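Setting Up Your Watchlist and Episode Reminders

Welcome back! If you have come straight from the section on creating your household account, you should now have the Cuson app open on your television and a home screen full of shows you may or may not care about. By the end of this section it will look a good deal more like your own. Set aside a quiet quarter of an hour for it, and keep your phone close by, as you will need it in step 3.

Before you begin

Check that your app is up to date. The screens described in this section are those of the version released on 23 February 2020, and if yours is older the Reminders tab will be missing altogether. To check, open Settings, choose About This App, and look at the bottom line. If it says Update Ready, press OK and let it finish before going any further.

Adding shows to your watchlist

1. From the home screen, press the left arrow until the side menu slides out, then choose Browse.

2. Pick a category. Drama, Comedy, Reality and Family are the big ones, and there is also Coming Soon, where you will find series that have been announced but have no episodes yet. You can add these too, and plenty of people do.

3. The first time you add anything, a code will appear on the television. Type it into the Cuson page on your phone. You only have to do this once for each television in the house.

4. Move to a show you like and hold down OK until a small plus sign appears in the corner of the poster. Let go, and the show is on your list.

5. Repeat for as many shows as you please. Each profile can hold up to 135 titles, and when you reach the limit the app will ask you to take something off before it lets you add another.

Note: Web series and television series are kept on the same list, but they behave a little differently. A web series usually arrives all at once, so you get a single reminder for the whole season. A television series sends one for every new episode.

Caution: Removing a profile also removes its watchlist, and we have no way of bringing it back. If a grown child has moved out and you would like to tidy up, have them copy their list to their own account first.

Setting your reminders

6. Open the side menu again and choose Reminders. You will see your shows in the order you added them.

7. Select a show and choose when you would like to hear from us: the evening before, an hour before, or the moment it becomes available. Our own Waltraud Oberholzer, who wrote the first edition of this guide, swears by the evening before, and she has never missed a season opener of Rodow yet.

8. Decide where the reminder should go. Television reminders show up as a small banner along the bottom of the screen for 7 seconds. Phone reminders stay put until you swipe them away.

9. Press Back to save. There is no Save button on this screen, which we know has puzzled a few of you.

Note: Start dates do move, especially for shows still in production. If a series on your list is pushed from March to later in the year, your reminder moves along with it and you needn't set it again.

Choosing a picture for your profile

10. Go to Profiles, select your name, and choose Change Picture. There are 57 pictures to pick from, or you can send one of your own from your phone. Square pictures fit best, though the app will trim the sides of a wider one for you.
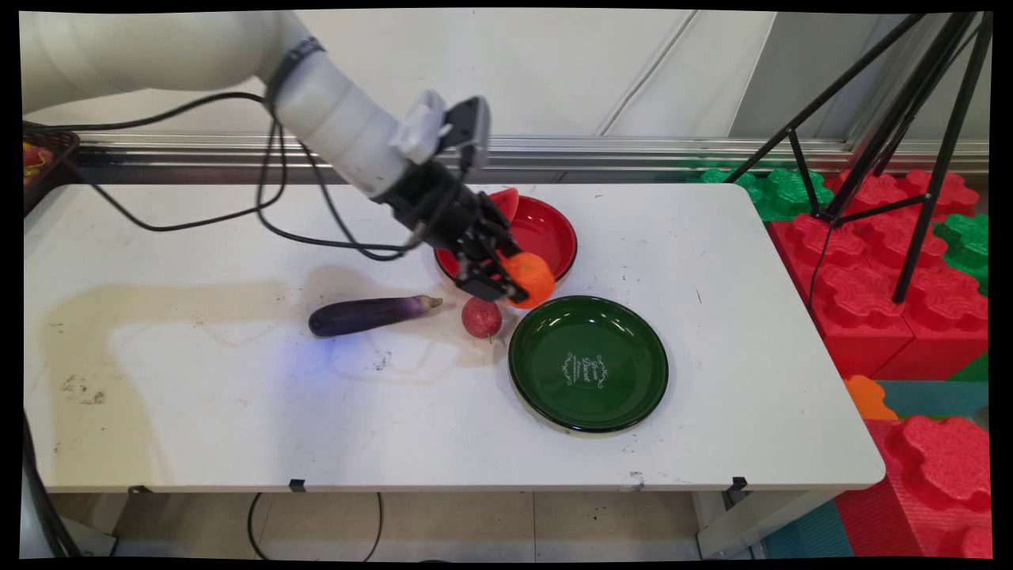
Robot arm holding an orange over a red bowl.

11. When you are happy with it, press OK twice. The new picture may take a minute or two to reach your other devices.

If your reminders don't arrive

Open your phone's own settings and make sure notifications are allowed for Cuson. Next, look at the clock on your television, as a wrong time zone will send everything early or late. Should neither of these help, turn the reminder off, wait a moment, and turn it on again. You can also write to Jad Bataineh on the help desk through the Contact page. Please mention the name of the show and the kind of television you have, and he'll be able to get you sorted much faster.

Next section: Sharing a Watchlist with Another Household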